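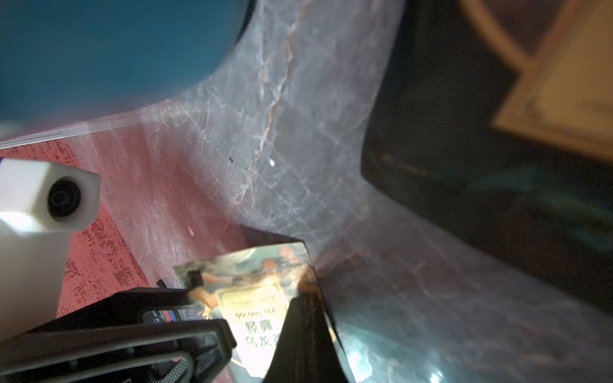 Gray marble with a tan vein and plenty of fine white scratches

Fine scratches on polished marble, can I fix this myself?

varnero_kitchen
So I've got a polished marble top with tiny hairline scratches that drive me nuts every time the light hits it. A shop in Oren quoted me $348 to repolish it, and that's before the trip fee! I have a tub of Stinari polishing powder left over from a windowsill. Is it worth trying, or will I end up with a cloudy patch?

slabhappy341
I did mine last April with the same kind of powder. Wash it with plain dish soap first and let it dry overnight - grit under the pad will only give you more scratches.
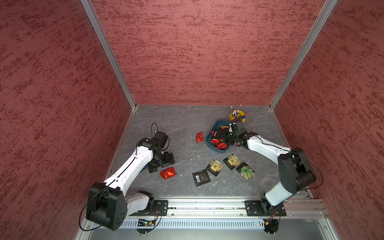 Then go over a spot the size of a saucer with a damp white pad, slow speed, maybe two minutes. Wipe and look at it from low down near a window. If your fingernail catches in a scratch, powder won't get it out and you'd need diamond pads. I paid $199 for a used Bortolotti polisher and still did the edges by hand (my shoulder hated me for a week). Oh, and no vinegar, ever. Lemon's bad too.

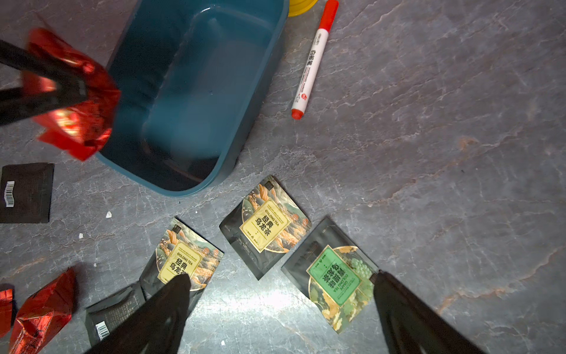
mopbucket_jo
just use a cutting board and stop looking at it lol. mine is all scratched up and dinner tastes the same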